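About Meltell

Meltell is a small home workshop for robotics. It was started by Mirjana Kelmendi and Finn Brandes, who met in a repair course at a community center and found that they both had a half-finished robot arm at home. Mirjana worked before as a technician for sewing machines. Finn teaches mathematics to adults and writes most of our software in the evenings. We don't have an office. The workshop is our apartment, and the meetings of the group take place at the kitchen table.

What we build

Our main project has the name Darnora. It is a gripper with two parallel fingers, together with a simple arm that shall one day tidy a family room by itself. We chose this task after a long July in which we mostly picked up things from the floor. A family room is difficult for a machine. The objects are soft, hard, round and flat, they lie on top of each other, and tomorrow they lie in another way.

Before the arm can do something, a person must show how it is done. For this reason we first made a version of the gripper which is held in the hand. You carry it, you close the fingers around an object, you bring the object to its place, and the movement is recorded. Until now we have collected 1,587 of these short recordings. Each of us made a part of them, and some come from friends who visited us for dinner and stayed to help.

We learned early that the place of the recording matters very much. In the beginning we put everything on a clean white desk with good light. The results looked nice, but the arm was then lost in a normal room. Now we record where people live, between the toys and the furniture, and we don't clean up before. 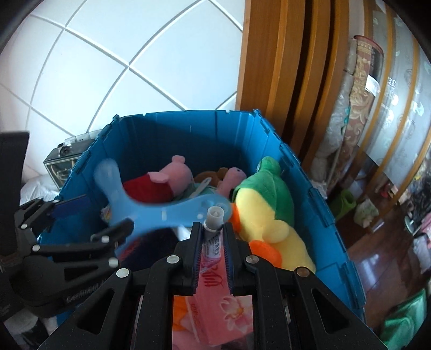 The fingers have changed more often than any other part. The first pair was smooth, and every small bottle turned around in it like a key. After this we tried rubber bands, then a piece of a bicycle tube, and finally pads with ridges on the inner side. The ridges hold a narrow tube well and they also don't pull threads out of plush, which was Mirjana's condition. The current pads are version 8. Finn has kept all the old ones in a jam jar and doesn't allow that we throw them away.

The linkage gave us the most work. If the pivots are too tight, the hand becomes tired after ten minutes. If they are too loose, the fingers don't meet straight and a thin object slips to one side. We adjust this by feel, with a drop of oil and a small washer, and we write down each change in a paper notebook. The notebook is in three languages and not always easy to read.

The second arm

We are building two arms. The one we call Ateck is light and made for the table. It can lift a spoon or a small soft toy, and not much more. The other one is called Marchetti. It is longer and will stand on the floor on a heavy base, so that it can reach down into a storage box. At the moment Marchetti has a shoulder and an elbow but no wrist. We hope to finish the wrist this winter – the bearings are already ordered.

How we work

Meltell is not a company with customers. We pay for the parts from our own money and we share the drawings with everybody who asks for them. If you build a gripper after our drawings, please write to us what went wrong. The letters about problems help us more than the friendly ones, but we are glad for both.

Visitors are welcome in the evening after 6 p.m., if they write some days before. There is tea, and please bring slippers. Children can come too and may try the hand gripper, it has no motor and is quite gentle. We only ask that the recording notebook stays on its shelf.

Contact

For questions about the mechanics, please write to Mirjana. For software and recordings, please write to Finn. We answer in English, German or Albanian, normally within two weeks. In exam time Finn is slower.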